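Gokdale Robotics Club -- Minutes, August meeting

Started at 4:30, or close enough that I'm writing 4:30. I'm taking the minutes again, so if you want them shorter and more official, please volunteer for the job! I will hand over the laptop gladly.

Minutes from last time: approved with one fix. I had written that the Savurau entry form was already in. It wasn't. It is now, and I have the confirmation email to prove it.

Money. We have 500 dollars from the school and 1192 left over from the spring fundraiser (yes, the cookie dough one, and no, we are not doing cookie dough again this year). We voted to set aside 200 for spare parts and cables. Somebody asked if pizza counts as a spare part. Motion failed, but it was closer than you'd think.

Flower task. Most of the meeting went to this one, so bear with me. For anyone who missed the last two meetings, our project for the Savurau showcase is teaching a robot to arrange a bouquet in a vase, and we're doing that by recording people doing it first, with the gloves on. We spent a good chunk of time on what a "finished" arrangement even is. One side wanted every stem in the vase and that's it. The other side (me included) wanted it to look like something you'd give your grandma. We settled on all stems in, vase standing up, and the tallest flowers toward the back.
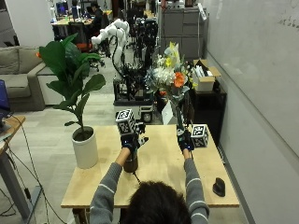 We also agreed to do the two-handed version first, one hand on the vase and one on the stems. The one-handed version goes on the "if we have time" list, along with everything else we were excited about in June. Goal is 30 good recordings before we try any training at all. A recording only counts if both marker cubes stay in view from start to finish -- so watch your elbows, people, and don't lean over the table to get a better look at what you're doing. I do it every single time.

Naming the files. Please, please use the task name, then the take number. We have a folder called "flowers new new" and I can't tell anyone what's in it. I'll clean that up before the next meeting and post the naming rule on the club page.

Tracking software. The Dastia group sent us their notes on calibrating markers, which were super helpful, and we're going to try their checklist at the start of every session. It adds a few minutes but I'd take that over throwing out a whole afternoon again.

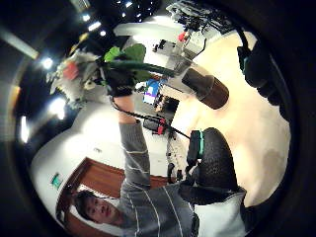
Ugwu visit. The folks at Ugwu said yes to the tour! We can bring the whole club, and they'd like us to show something, so we're putting together a short talk with clips from the bouquet recordings. Three people signed up to work on slides. Permission slips go home next week and have to come back signed -- a text from your mom doesn't count, we asked.

Other stuff:
Whoever borrowed the small hex keys, bring them back.
Charge the batteries before you leave, even if you only used them for a minute.
T-shirt vote is still tied between green and navy. Voting stays open until the next meeting.

To do before next time: I fix the folder and post the naming rule, the slides crew writes an outline, and everybody who hasn't done a glove session yet signs up for a slot on the sheet.

Wrapped up at 5:50. Next meeting is same time, same room, and we start with the t-shirts.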